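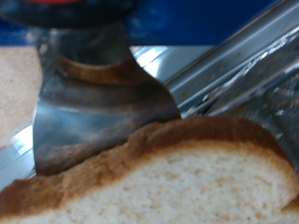 3. Materials and methods

3.1 The loaf and its parts

The households in our study buy most of their bread from two bakeries, one in Elthorpe and one in Furnulside, and both sell a white tin loaf under the local name Nelby. Before the interviews could begin, we needed a common vocabulary for the parts of a slice, as earlier studies of household bread waste use the words "crust", "end" and "edge" without saying where one stops and the next begins. We use "crumb" for the pale inner part and "crust" for the browned outer band. In the slice in Figure 1 the change from one to the other takes place within a thin strip of light orange-brown, and the crust is darkest towards the middle and on the right shoulder, so even a single slice does not offer one colour by which the crust can be defined. For this reason we asked the participants to show us with a finger or a knife where their crust began, and we accepted their answer.

Figure 1. Crumb and upper crust of a thick slice of white bread.

The word "heel" is kept for the first and the last slice of a loaf. In Furnulside the older participants call it "onsri", a word which we did not find in the printed dialect lists that were available to us. Felicja Sikora heard it first in a pilot interview and wrote it down by ear, and the spelling is therefore ours. In Elthorpe the word was understood by a few people but used by none of those we recorded. Where a participant said "onsri", we have left it in the quotation and have not translated it.

3.2 Households

Letters of invitation were sent to 500 addresses, divided equally between the two towns. From the replies we selected 30 households, 15 in each town, with the aim of having different ages and household sizes in both groups. We excluded households which bake their own bread more often than once a week. We also excluded households where a member works in one of the two bakeries, because such persons often receive unsold bread without payment and this would change the meaning of the purchase record.

The person who answered our questions was the one who usually buys the bread. In several homes this was not the person who usually cuts it, and the two did not always agree about what happened to the last slices. In these cases we invited the second person to join the conversation. Alasdair Swanson, who carried out the Elthorpe interviews, noted these disagreements in the margin of the form, and they were later given a code of their own.

3.3 The bread diary

Each household kept a paper diary for four weeks. The diary had one page per loaf. On this page the participants wrote the day of purchase, whether the loaf was bought sliced or whole, where it was kept, and what became of each piece that was not eaten as fresh bread. We offered a short list of possible answers (toasted, frozen, made into crumbs, given to animals, put in the bin) together with an open line. The open line was used more than we expected. It gave us bread pudding, soup, a filling for dumplings, and one case in which the heel was kept in a sugar tin to hold the sugar soft.

Weighing was considered and then given up. In the pilot, participants who had to weigh their leftovers told us that they felt controlled, and two of them began to finish bread which they would otherwise have thrown away. A diary also has an influence on the person who keeps it, but we judged this influence to be smaller. The consequence is that our results are given in pieces and not in grams, and they cannot be compared directly with studies based on the weight of bin contents.

The first diary period ended on August 19, 2023. A second period was held in December of the same year with the same households, so that a warm and a cold season are both represented. This matters for bread, which becomes mouldy faster in a warm kitchen. Holiday visitors made the second period less regular, and the diary pages for the days with guests were marked with a small cross at the top.

3.4 Interviews and coding

After each diary period we visited the household and talked through the pages. The interviews were held in the kitchen wherever this was possible, and the participants often opened the bread bin or the freezer while they were speaking. We let them do so without a question from our side. The conversations were recorded with permission and transcribed in full, including dialect forms.

The diaries and transcripts together produced over 2,900 coded statements. Both authors coded the Furnulside material separately and then compared their work. The differences concerned mainly the border between "saving" and "delaying". A heel placed in the freezer with the intention of making crumbs was coded as saved by one of us and as delayed by the other. After discussion we agreed to code it as delayed until a later diary page showed that it had been used. The Elthorpe material was then coded according to the same rule, and the Furnulside pages which were touched by it were coded a second time.

A further difficulty was the crust that is cut away from a slice for a child. Some participants did not regard this as waste at all, as an adult ate it standing at the worktop. Others entered it under the bin and added in the interview that they had eaten "a bit of it first". We recorded such crusts in a separate column, and they are not included in the totals for heels which are presented in Section 4.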